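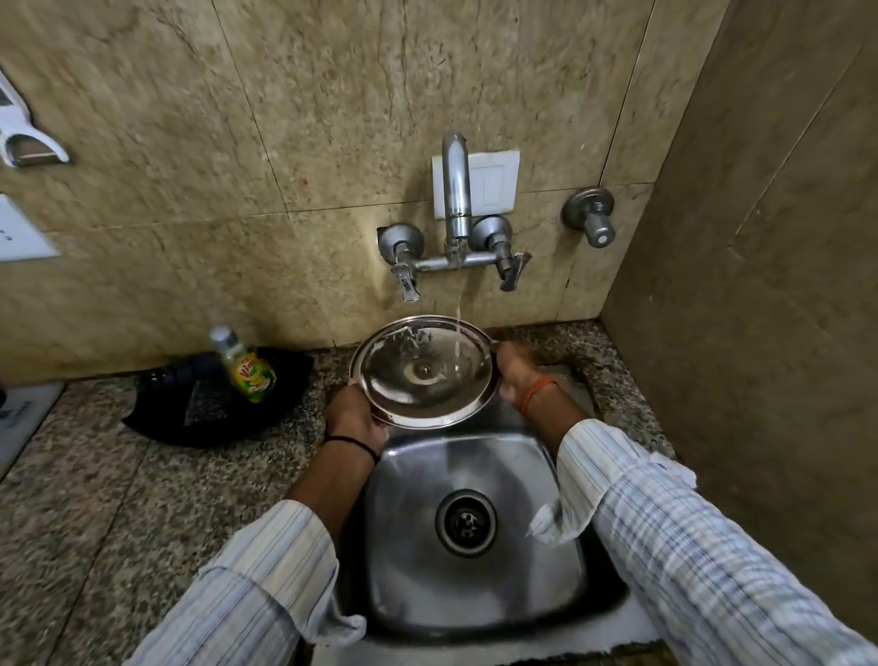
Innes Swanson
February 23, 2023

Namska - Bugti
Atano, CD and LP

Bugti is the third album by Namska, the trio led by accordionist Solveig Myklebust. Marit Haugen plays double bass and Kevin Henao plays drums and hand percussion. Most of the tunes are Myklebust's own, with two older dance melodies placed near the end.

The playing is quieter than on the last record. Haugen takes the melody on the title track, and the long closing piece is almost all brushes and held chords. Bożena Sikora sings on one song - the only vocal on the album.

The LP is a single disc in a plain card sleeve, limited to 900 copies. The CD comes with a booklet of notes by the band. Both have the same running order.

Catalogue number: Atano 2761
Orders are sent within four working days.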